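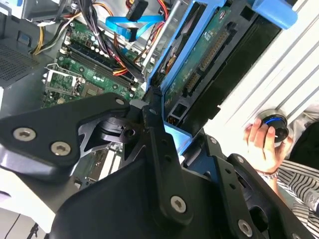
The inside of a desktop tower, with the hard drive in its blue plastic cage.

Stotport's old computers get a day out

Jun 5, 2019
By Amrit Lachance

Search this site Enter keyword Go

Stotport has been keeping its dead computers in the cupboard under the stairs, and last weekend it was finally asked to bring them out.

The town's first computer clear-out, held in the Clornness Road hall, took in 46 desktop machines between ten and four on Saturday. Organisers had put out tables for a dozen. By eleven the queue had reached the bus shelter, and a man with a tower under each arm was being asked to mind the geraniums.

The idea, put forward by the repair shop Tranora, was simple enough. Residents would bring in a computer they no longer used, have the side taken off and the hard drive removed in front of them, and go home with the drive in an envelope. The rest would be sorted into machines worth mending and machines worth stripping for parts.

Simple, that is, until people started looking inside.

"I've had it since the children were at school and I'd never once seen in there," said Maureen Pugh, of Harbour Row, peering at a tangle of wires she had apparently been paying to run for years. "I thought it would be tidier."

She was not alone. Much of the morning was taken up with guided tours. Memory, owners learned, is the bit that stands up in slots and can be unclipped with two thumbs. The processor sits under a metal frame with a lever, and should be left alone by anyone holding a biscuit. The yellow, black and red wires come from the power supply. The hard drive is the heavy part with the green board on it, and it is the part with your bank statements on.

Ines Araújo, who runs Tranora from a unit behind the station, spent six hours explaining this last point.

"People say they've deleted everything," she said. "They've put it in the bin on the desktop. Then they've brought me the desktop."

Her advice to those who missed the day is to turn the machine off at the wall, unplug every lead and leave it for a few minutes before opening the case. Touch bare metal on the case before touching anything else. Data cables, often flat and brightly coloured, should be pulled by the plug and never by the cable, and if a drive will not slide out of its cage there is usually a screw or a clip still holding it. Pulling harder, she said, is how she met most of her customers.

Of the machines brought in, 23 are to be repaired and passed on. Another 16 will be stripped, with their memory, cables and power supplies going into a parts store open to anyone in the town with a screwdriver and some patience. Four were taken home again by owners who, having been shown round the inside, decided they had become fond of them. The remaining three would not open at all, and are being held at the shop until somebody finds the right key or loses their temper.

Other discoveries included a playing card, several years of cat hair and a five pound note of the old paper sort, which its owner plans to take to the bank. A toaster was also handed in. It was politely handed back.

The only complaint came from the judo club, which had booked the hall from four and found its mats being used to cushion monitors. Monitors had not been invited either, but it had proved hard to turn them away – some had come quite a distance.

The repaired computers will be offered first to households with school-age children, at no charge, with a keyboard and mouse if enough can be found. Names can be left at Tranora's counter until the end of June. Anyone wanting parts should bring the old one along to match, as "the sort of longish green one" was requested repeatedly on Saturday and covers most of the stock.

A second clear-out is being considered for the autumn. Printers will be discussed separately, Ms Araújo said, and at length.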